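**Building Services Notes, 11/11/19**

## Hard water and the kitchen taps

Several tenants on the upper floors have reported weak flow from the kitchen taps since the summer. Hywel Meredith took samples from the rising main and from the tap furthest from it on each floor. Hardness at the main came out at 300 mg/l as calcium carbonate, which puts the building in the hard band. The figure at the taps was the same, so the pipework is not adding anything. The scale is forming at the outlets and in the under-sink heaters.

Flow at the worst tap was a little under three litres a minute. With the aerator removed and nothing else changed, it rose to just over six. The insert was soaked overnight in citric acid solution and refitted, and the flow settled at five and a half. No fault was found in the isolating valves on that floor, although two of them had been left partly closed after the heater work in February.

The under-sink heaters are a separate matter. The Gakex units on the second floor were set to the top of their range when they were fitted. Scale forms much faster at that setting. Virgilio Lacson has turned all of them down to 60 degrees and marked the dial. Please leave them there. Lower settings are not acceptable for stored hot water, and higher ones will bring the scale back and put too much strain on the expansion valve.

### Cleaning an aerator

Tenants can do this themselves. No tools are needed for the newer taps, which have a hand-tight collar. The older Sevevitz taps need a flat key, kept at the front desk.

1. Put the plug in the sink so that the washer cannot be lost.
2. Unscrew the collar anticlockwise, looking up at it from below. Wrap it in a cloth if it slips.
3. Note the order of the parts as they come out. The mesh sits nearest the water, then the plastic insert, then the washer.
4. Rinse off any loose grit and place the mesh and insert in a cup of warm water with a tablespoon of citric acid. Leave the washer out.
5. Run the tap for a few seconds with the collar off. This clears flakes that would otherwise block the mesh again straight away.
6. After an hour, brush the mesh with an old toothbrush. Heavy scale may need a second soak. White vinegar or lemon juice will also work, but both are weaker and need several hours.
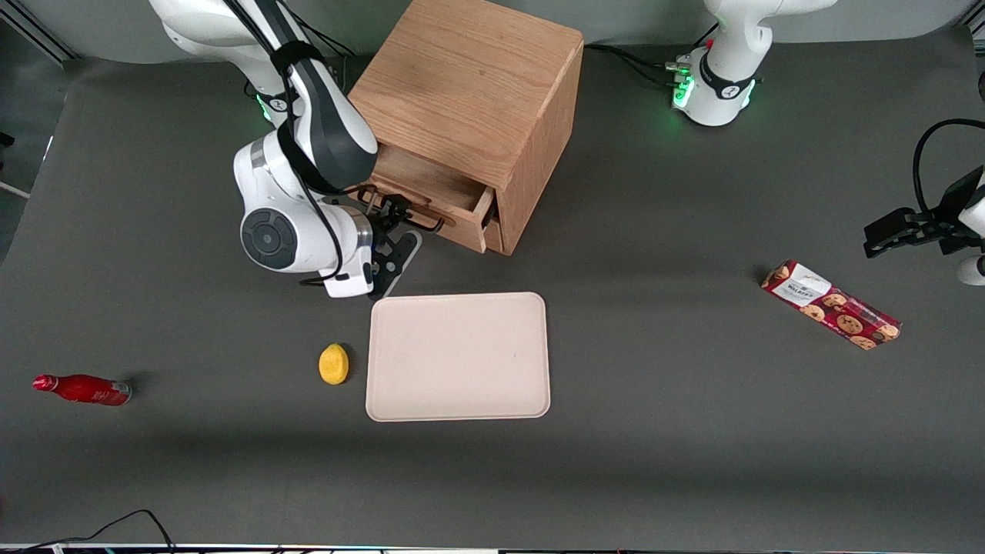 7. Rinse all the parts, refit them in the same order and tighten the collar by hand only. A drip from the collar nearly always means the washer is folded.

Do not use bleach with the acid, or straight after it. Do not use the acid on the brushed brass taps in the Dalisay wing, where it will mark the finish. Those are cleaned by us twice a year and Begoña Calvo holds the list.

### Would a softener help?

A base-exchange softener on the cold feed was priced and set aside. It would need a separate unsoftened branch to every drinking tap, and there is no room in the riser for another pipe without moving the heating return. A scale reducer fitted ahead of each group of heaters is cheaper and needs no drain. We will try one on the River side for six months and weigh the heating elements before and after. If the gain in weight is less than half that of an untreated unit, the others will follow.

Cherry Mae Ignacio asked whether jug filters would protect kettles. They do reduce temporary hardness while the cartridge is fresh. Most cartridges are rated for 100 litres, and on our water they are likely to fall short of that.

### Reporting a fault

If the flow is still poor after cleaning, send the floor, the tap position and whether the hot side, the cold side or both are affected to Jayson Buenaventura on extension 107. A jug and a stopwatch reading is useful - one litre should take no more than 11 seconds on the cold side. Noise from the heater, or water from the overflow when the heater is not warming up, should be reported the same day.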